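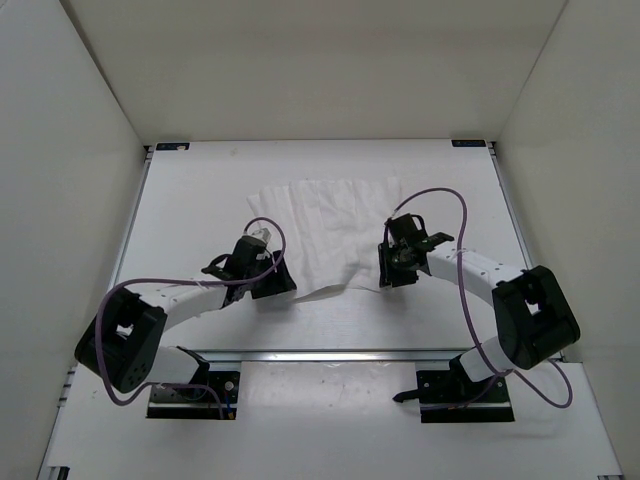
Hallville Robotics Club
Minutes of the project meeting, Thursday, 16.30

Present: Delyth Hopkin (chair), Hiếu Đặng, Thư Triệu, Sang Phùng (minutes)
Apologies: Emrys Vaughan

1. Minutes of the last meeting
Agreed, with one correction. Under item 3, "left shoulder" should read "left wrist".

2. Cloth task
HĐ reported on the two-arm folding work. Total recorded attempts now stand at 383, of which 130 were made since the last meeting. Attempts where either gripper closes without the cloth are to be kept and marked as failed. TT asked whether the start position should be varied more. Agreed that the cloth will be turned by hand between runs.

3. White cloth on white table
TT noted that the edge is hard to pick out against the table top. SP proposed a coloured cloth. HĐ preferred to stay with white until the June entry, as the Cerkberg rules do not fix the colour of the cloth or the table. Left open.

4. Cables
DH asked that cable slack be checked at full reach on both arms before each session. Check to be added to the start-up sheet.
Action: SP

5. Cerkberg entry
Team name will be Jellby. Entry form needs a staff signature. Four members may travel.
Action: DH to ask EV.

6. Any other business
Spare gripper screws are low. TT to order.
The Châu log sheets are to be filled in on the day of the run.

Meeting closed 17.25. Next meeting in week 9, same room.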